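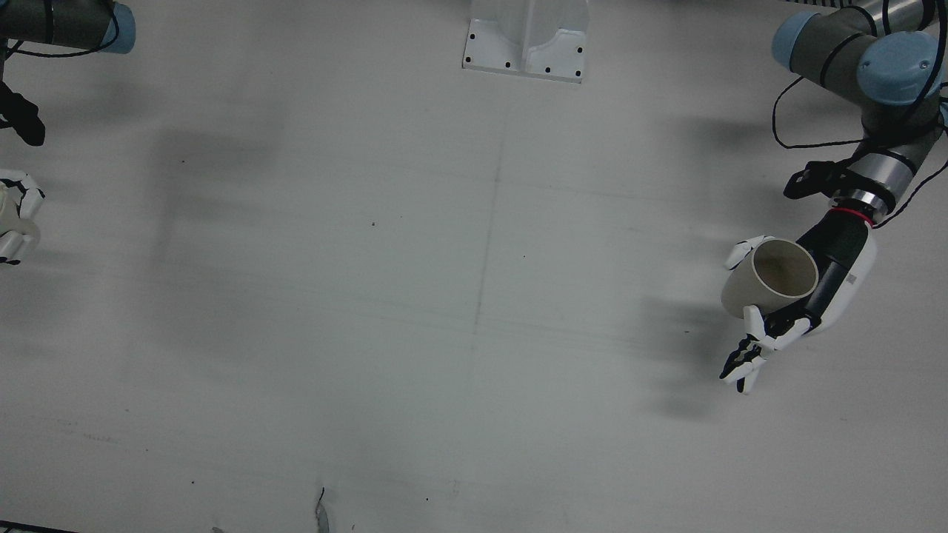
Astis Kettle, Second Version: Temperature Control and Pour

Reviewed by Meenakshi Murthy
February 22, 2020

The Astis is an electric kettle with a gooseneck spout, a separate heating base, and a dial for setting the water temperature. It replaces a model with the same name that had push buttons and a plastic lid. I used the older one daily until its lid hinge failed, and the comparisons below are to that unit and to the Lelby, the usual alternative for people shopping in this size.

The review unit was bought at retail. It has been used for tea and filter coffee every day, plus occasional cooking.

Construction

The body is a single wall of brushed stainless steel. The seam where the spout meets the body is welded and ground smooth on the outside. Inside, the weld bead can be felt with a fingertip, and it collects scale sooner than the surrounding wall. The lid is now steel with a silicone gasket and a phenolic knob. It's a friction fit with no hinge, which removes the part that broke on the old one. It also means the lid has to be set down somewhere when filling, and there is enough condensation on its underside to leave a ring on a counter.

The handle is a closed loop with a flat thumb rest on top. With the kettle full, the balance point falls slightly in front of the handle, so the wrist does some work at the start of each pour. This improves as the kettle empties. The Lelby has an open handle set higher, and it's more comfortable full and less stable nearly empty.

The base is heavier than it looks and doesn't slide. The contact ring accepts the kettle in any orientation. The cord is short. It wraps under the base into a channel that holds it well, but the exit notch is only on one side, and if the outlet is on the other side the cord has to cross back under the feet. On my counter that makes the base rock a little.

Controls and display

There is one dial. Turn it to change the target, press it to start or stop, hold it to change units. The display shows the current temperature in large digits and the target in small ones. There are four presets, reached by a double press, and they can be overwritten. The manual says they cannot, but the manual appears to have been carried over from the older model and also refers to buttons that no longer exist.

The dial has detents, one degree each. A fast spin skips in larger steps, and the threshold between slow and fast is easy to cross by accident. I overshot the target often in the first days and seldom after that.

Brightness is fixed. In a dark kitchen the display is strong enough to be a nuisance, and it stays lit for as long as the kettle is holding temperature. Ching-wen Chiu, whose older unit I borrowed for side-by-side readings, had put a strip of tan masking tape across hers. It works well enough that I have done the same.

Accuracy

Readings were taken with a thermocouple clipped inside the body, with the junction at mid-depth and away from the wall. At targets in the green tea range, the kettle cuts power early, coasts past the target slightly, then settles. The display doesn't show the coast. It reports the target as reached and stays there while the water is still climbing. Once settled, the display and the probe agree closely, and they continue to agree for the length of the hold.

At targets near boiling the behavior is better, probably because there is less room to overshoot. At small fill volumes it's worse. With the water just above the minimum line the sensor, located in the floor of the kettle, reads heat from the element before the water has mixed. A gentle swirl brings the reading down. Anyone heating a single serving should do this, or fill higher and accept the wait.

The older model had the same sensor position and a slower control loop. It hunted above and below the target for the whole hold. The new firmware has corrected that, and it's the most useful change in this version.

Altitude

My kitchen is at 3000 feet, and water here boils several degrees short of the sea-level figure. A kettle that waits for the sea-level number will never see it. The old Astis dealt with this badly. It boiled continuously until the dry-boil protection or the owner stepped in. The new one watches for the temperature to stop rising and calls that a boil. It takes a short time to decide, during which the water is at a full rolling boil and a fair amount of steam comes out of the spout.

There's no altitude setting, and with this method one isn't needed. The only defect is cosmetic – the display jumps to the sea-level number when the boil is declared, regardless of what the water is doing.

Lok-yiu Leung ran the same check at sea level and found that the kettle stopped promptly, with no extended boil. The two results are consistent.

Pour

The spout is narrow at the base and tapers very little. Flow is laminar from a trickle up to a moderate stream, then breaks up if the kettle is tipped hard. The slow end is where this design does best. It will hold a thin, steady stream over a filter bed without dripping back along the underside of the spout, and it stops cleanly when leveled. The Lelby has a faster maximum flow and a less predictable start, with a small surge as the spout fills.

For straight filling of a cup, a narrow spout is a handicap. A plain cream-colored cylinder of a cup with a round, open mouth doesn't need precision, and it takes noticeably longer to fill from the Astis than from any ordinary wide-spout kettle. Filling a pasta pot is tedious. People who mostly make tea in mugs should consider whether they want a gooseneck at all.

Full capacity is marked at 2 pints. The line is stamped inside, opposite the handle, and is hard to read in steel against steel. Overfilling causes spitting from the spout at a boil, and the margin before this happens is small. I now fill to a finger's width below the mark.

Noise and hold

There are two beeps, one at start and one at target. They can be turned off by holding the dial while setting the kettle on the base, a step that is in the manual and is correct. Heating noise is typical for an exposed steel floor. It's loudest well before the boil and drops off near the end.

The hold function keeps the water at the target until a timer expires. Lifting the kettle pauses the timer, and replacing it within a short interval resumes heating without a press. If the interval is exceeded, the kettle goes idle and shows nothing to indicate it. Twice I came back for a second pour and found the water had cooled.

Cleaning

Scale builds first at the spout weld and then on the floor. Citric acid dissolved in warm water, left to stand and then rinsed, clears both. The strainer at the spout inlet is fixed, so a brush can't get into the spout from inside. A thin flexible brush goes in from the tip as far as the second bend.

The outside shows fingerprints. The gasket picks up odor from the packaging and loses it after a few boils.

Recommendation

The Astis is the better choice for filter coffee and for anyone living well above sea level. For volume or for speed, the Lelby is better, and costs less. Owners of the first version with a working hinge have little reason to change unless the hunting bothers them. Replacement lids for the first version are still sold through Larkari, which is the cheaper repair.
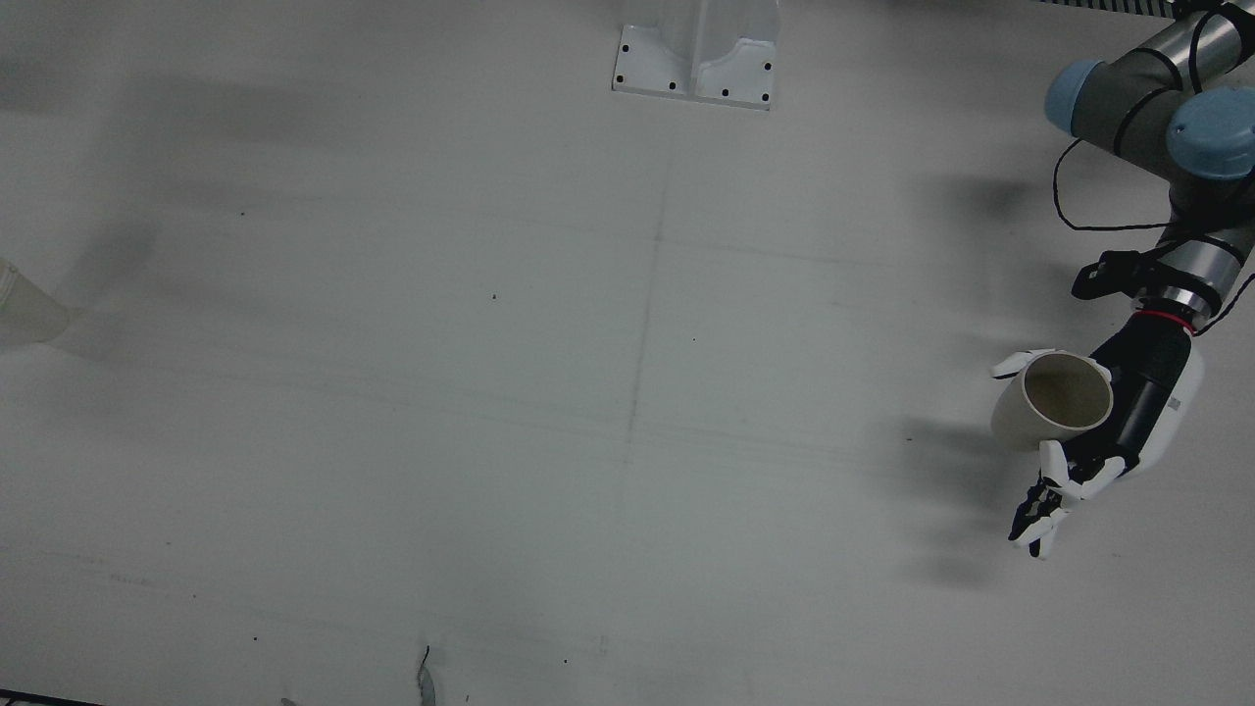
Po-yen Tsao: Does the new steel lid fit the old body? I have the first version with the same hinge failure, and the Larkari lid is the plastic one again. I would sooner not buy a part that is going to break in the same place.

Reply from Meenakshi Murthy: It doesn't fit. The opening on the new body is slightly smaller and the old one has no lip for the gasket to seat against. The steel lid drops in and rattles. The plastic part I bought did have a thicker hinge pin than the original, so it may last longer.

Ya-wen Liao: Agree on the sensor and small volumes. Mine reads high for single servings every time. I fill it to the halfway point and use the rest to warm the cup. One thing to add is that the idle interval got shorter for me after the base was unplugged and plugged back in. I haven't been able to repeat it.

Reply from Meenakshi Murthy: I unplugged mine overnight and saw no change, though I was timing it with a kitchen clock. If anyone has a proper log of the interval I would be glad to see it.

This site uses cookies to remember your settings and count visits. By continuing to browse you accept their use. Accept | Manage preferences

Contact | Copyright 2020 Yeh Kitchen Reviews. All rights reserved. | Back to top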